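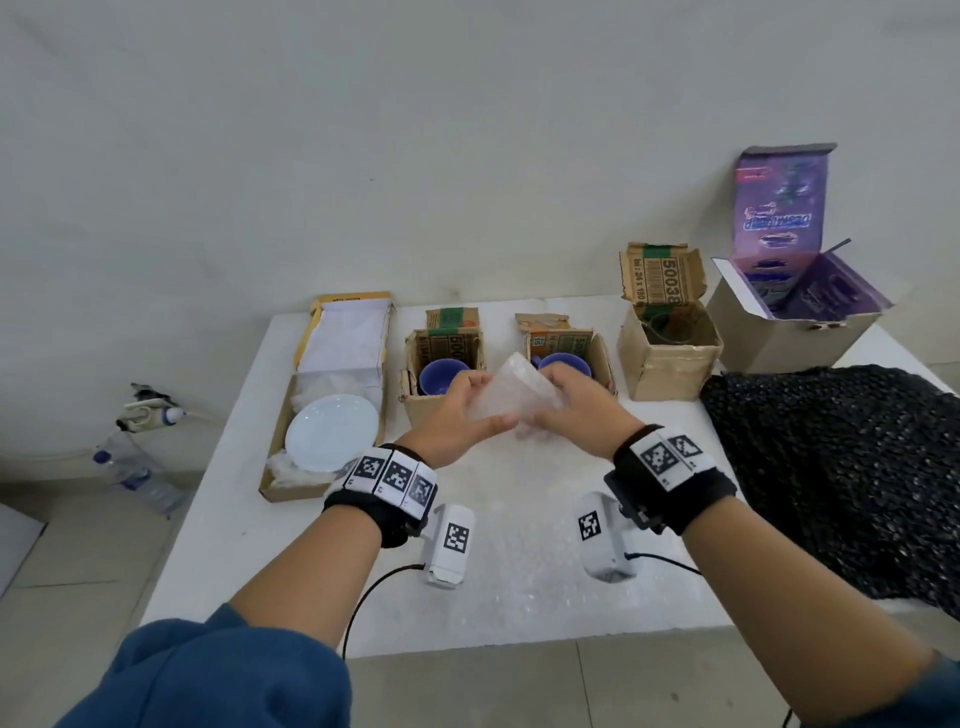 Saturday, December 22, 2018

Up late. Coffee, then straight on with the crockery, as I'd promised Melahat it would all be in boxes before Christmas. The flat has to be cleared by the 3rd and I'm away for most of the days in between.

The big white plate has gone in the long shallow box, on tissue paper and a good wad of cotton padding. I had wanted to stand it on its edge, which is how my mother always packed plates, but the box isn't deep enough for that. It can lie flat. I'll put more padding over the top before the lid comes down.

The purple-blue cups have a small cardboard box each. I kept the boxes in the hall cupboard and the flaps have suffered for it, one lot especially. They'll need taping. I have one on its side for now and will see how they travel.

Couldn't decide about the clear plastic cups. Catarina says throw them out, they cost nothing. I had one in my hands for a while and it's a perfectly decent cup, so it's going. They can fill up the corners of a box and we'll want something to drink out of on the first night.

Seul-gi rang at lunch. She can lend us the car on the 2nd but needs it back by four. It's 16 miles each way, so two trips if we start early. Simão thinks we could do it in one. He hasn't seen the books.

Went out for more tape in the afternoon. The shop was packed and I queued for ages behind a man buying wrapping paper. Paid over £3 for one roll. Forgot the milk and had to go back.

Did the saucepans after tea, then stopped because my back was hurting. Still to do: glasses, the bread tin, everything under the sink. Must ask Leonor if she wants the casserole dish. She left it with us in October and hasn't mentioned it.

Rain all evening. Bed at eleven.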